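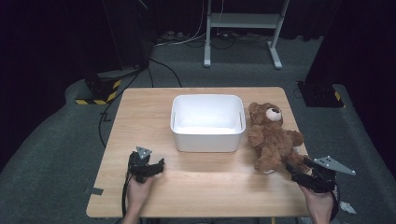
I have been sorting out soft toy storage, and the rule I have settled on is one toy, one bin, one table. Everything comes off the shelf, goes on the table and is put away from there. It sounds fussy. It has cut the job from an evening to 18 minutes.

The bin matters more than I expected. Plain white plastic, rounded corners, a cut-out handle at each short end. Rounded corners waste a little volume but wipe clean in one pass. Lids I have given up on. The Tirnik ones warp after a summer in the loft, and the Clidine ones need both hands to close.

A teddy bear is an awkward load. The arms and legs stick out, so the figure to plan around is the width across the arms, and the height printed on the label is no help. Lay it on its side, fold the lower arm in, then lower it feet first. Pushing from the head creases the muzzle.

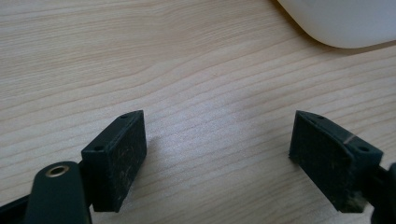
As for the table, pale wood is a good choice for this work. Dark fluff shows up against it, so you know when to wipe. I use a barely damp cloth along the grain, then a dry one. Oil is best left until the toys are away, as plush takes up oil and does not give it back.

Ya-wen Tsang wrote in June to ask about vacuum bags. I tried 2 from Troltasia. The fur came out flat and took 3 days to recover, so I would keep them for blankets.

Next: labels, and whether they are worth the bother.

3 comments · 2 shares

© 2022 · Contact · Back to top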